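FILM 152: Introduction to Producing
Handout 6: What the line producer does
Instructor: Tassanee Hemmin

The title "producer" covers several jobs. Last week we looked at the people who find the money and the script. This week is about the line producer, who is hired once a film is likely to go ahead and stays until the accounts are closed.

Work starts with the script breakdown. Every scene is read for cast, locations, props, costumes, vehicles and effects. The breakdown gives you the schedule, and the schedule gives you most of the budget. Do them in that order.

Our case study is Stiromar, a low-budget drama produced by Jin-sol Ko and shot in June. Sarahí Chávez was line producer. Her first schedule had 200 setups and too many night moves, so two locations were merged before the budget was locked.

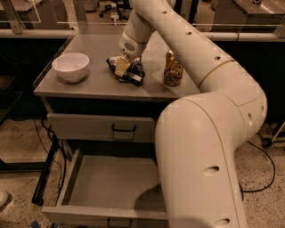 Robotic arm beside a gray metal cabinet.

Terms to know for the quiz:
Above the line: writer, director, producers, lead cast.
Below the line: crew, equipment, locations, post-production.
Contingency: money held back for overruns. It is not a spare department budget.
Cost report: what has been spent, what is committed, and what is left.

On Stiromar, the first cost report showed catering over by $2,548. Chávez moved the money from transport and told Ko the same day. Read her memo in the course packet and note who signed it.

For next class: break down the first two scenes of Penrose. Bring a printed copy.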